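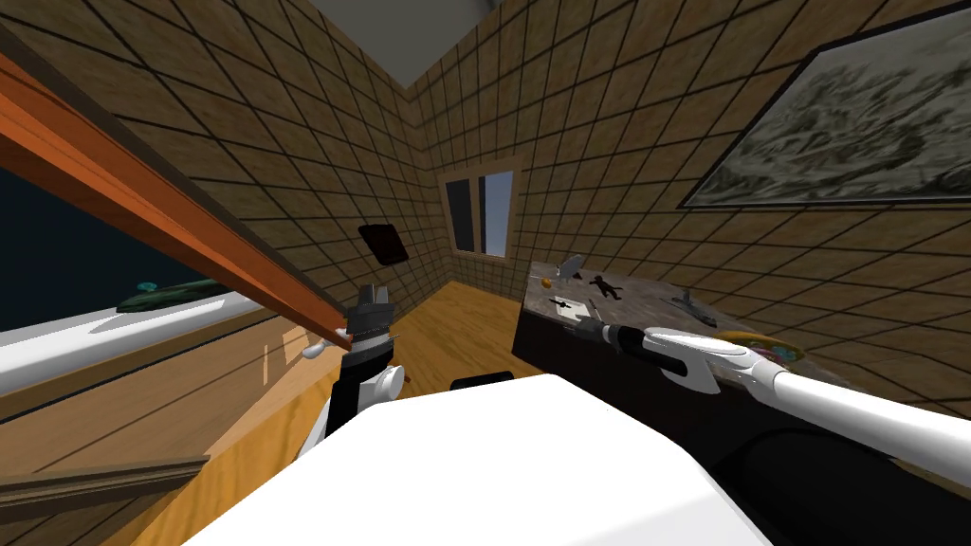

Why does a town of 3,000 people need its own local history archive?
Because the county one keeps the deeds and throws out the grocery lists, and most of what anyone wants to know later is in the grocery lists.

Notes, spring meeting. Slot is 6 minutes, so talk fast and skip the thank-yous.

Open with the Kemppainen ledgers. Feed store, two generations, 700 pages of who owed what for chicken wire. Read the February entry out loud, the one where a man pays off his bill in turnips and somebody has written "again" next to it. Wait for the laugh. If no laugh, move on and do not explain the turnips.

Then the point: the ledgers spent decades under a sink. The family offered them to the county and got a very nice letter back. I still have the letter. It is filed under Correspondence, Polite.

What we collect. Store accounts, church supper programs, school lunch menus, the minutes of clubs that existed mainly to argue about the minutes. We don't want wedding china. Say this slowly. Last year I said it quickly and we got wedding china.

Lurdes Prata's recipe box goes here. She gave us the cards on the condition that we copy them with the stains on. The stains tell you which recipes were used. Her fish stew is barely legible and the gelatin salad is spotless, so draw your own conclusions.

Labeling. Please write on the back of your photographs, in pencil, with last names. We own a whole drawer of people called Grandma. "Me and the boys at the lake" is a fine caption as long as you plan to live forever.

Money, keep short. Acid-free boxes cost more than the things we put in them. The Wunano Fund paid for the first shelf and would like a second shelf to be somebody else's idea. Pass the jar now, while they feel guilty about the photographs.

If there's time: the bowling league feud. If the Pemo Street people are in the room, there isn't time.

Questions. Someone will ask if it's all going online. Answer: 2 boxes so far. Someone will ask when the rest will be. Point at the coffee.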